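Gamumbridge extends tabletop recording programme

2021-06-12

The Gamumbridge Institute for Automation has extended its programme of recorded tabletop tasks, which supplies practice material for a robot learning system being developed with its partner, Lalard. The extension adds a third recording station and will run until the end of October.

The programme, known as Plusance, began last year with a single arm and a small set of shapes. Its purpose is to gather examples of simple pushing tasks, each guided by a trained operator and paired with a short written instruction. A learning system is then given the recordings and the instructions together, so that it can be tested on whether it follows a request it has not met before.

At the close of the first phase the collection held 969 accepted recordings. The Institute intends to add 300 more from each station before the extension ends. Recordings in which the arm loses contact with a block for a long period are kept, but they are stored separately and marked as such.

The station layout

All stations follow the same plan. Blocks in four colours are placed on a flat wooden board, and a black rod carried by the robot's arm moves them by pushing. There is no grasping in this part of the work. The limits of pushing were considered an advantage by the project team: a block that has been moved too far must be approached again from another side, and such corrections are among the most useful things a learning system can be shown.

Each colour appears in two different shapes, which means that an instruction naming a colour alone may be unclear. Operators are asked to use both colour and shape in their wording wherever there could be doubt, as in "push the green star towards the red cylinder" or "move the blue cube away from the yellow hexagon". A smaller number of instructions are left vague on purpose and are held back for later testing.

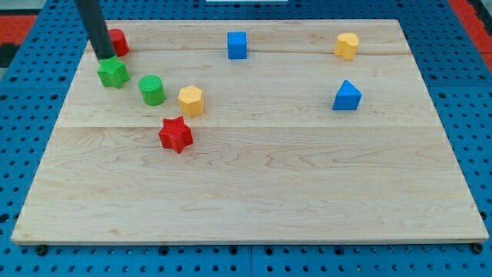 Sessions and operators

Operators work in sessions of 24 recordings, with a break at the halfway point. The blocks are rearranged by hand between recordings, following a printed list of starting positions drawn up in advance. The list was introduced after an early review found that operators, left to themselves, tended to place the blocks near the middle of the board and seldom used the corners.

The review also led to a change in the way instructions are written. Operators had at first composed them before moving the arm. Under the present method, one half of the instructions are written beforehand and the other half are added afterwards by a second person, who watches the recording and describes what was done. The Institute reports that the second method has produced a wider range of wording, including plain expressions such as "nudge" and "tuck in beside" that did not appear in the earlier lists.

New operators complete two practice sessions before their work is accepted into the collection. Applications for the summer intake have closed. Those who applied will be told of the outcome in writing.

Checks and access

Every recording is checked by a person other than the operator who made it. The checker confirms that the instruction matches the movement, that the blocks remain on the board throughout and that the picture is clear enough to tell the shapes apart. Recordings that fail any of these 3 checks are returned with a note and may be repeated in a later session.

The checked material will be held at the Valderrama building, where the Institute keeps its shared research records. Staff and registered students may ask for access through the records desk. Requests from outside organisations will be considered once the extension has ended, and the terms of use are expected to be published at the same time.

A second set of blocks, with shapes not used so far, is being prepared for the new station. It will be brought into use once the present set has been recorded in full. Lalard will run the first tests on the enlarged collection and will provide the Institute with a written account of the results.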